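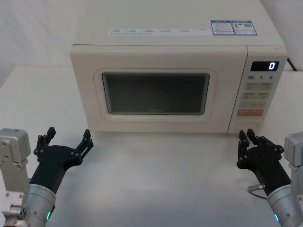

Kitatstead, September 23, 2023

Reading time: 2 minutes
Print this page | E-mail this page

Progress report to the Soomro Fund: Helino community lunches

We are just over halfway through the grant and it has been a cracking few months! When we applied, we said we would run a weekly cooked lunch at the Dorari Hall for people in Kitatstead who live alone or find shopping hard, and that we would try to reach 100 regular diners by the end of the year. We now have 124 on the list, and the two long tables by the window fill up before noon.

The biggest change since our last report is the menu. In spring we cooked one main dish and a pudding. Now there is always a second main without meat, and people have been very happy to tell us what they think of both (the leek and butter bean pie has its own fan club, the fish cakes do not). We have also started sending people home with a covered portion for the evening, with a slip saying what is in it and how to reheat it — in a microwave or in the oven. Several diners asked for the slips in bigger print and they have had them since the start of September.

Transport was our main worry in the application, and it still takes the most time. The minibus does two runs before lunch and two after. It can carry up to 7 passengers with the walking frames folded, so a wet morning means a lot of phone calls. We have spoken to the bus company about moving the Mill Lane stop closer to the hall and are waiting for a reply.

Spending is close to plan. Food has cost more than we budgeted, mostly dairy and cooking oil, and we have covered that from the printing line, where we spent very little. We would like to ask your permission to move what remains in printing across to food for the rest of the grant. The full figures are on the sheet sent with this report.

We had hoped to begin the cookery sessions in the summer, and that has slipped. The hall kitchen was closed for six weeks while the floor was relaid, and we moved lunches to the chapel, where there was no space for teaching. The new floor is lovely, by the way — level right through to the garden door, so wheelchairs can go straight out. Six people have signed up for the first course, which will cover soups, one-pan suppers and cooking for one.

Before the next report we plan to finish the course, try a later sitting for carers who can't get away at noon, and settle the Christmas lunch date with the hall. You would be very welcome at any of our lunches, and there will be pie.

Recent items
Dorari Hall kitchen reopens
Minibus times for autumn
Helino recipe sheets: soups
How to join the lunch list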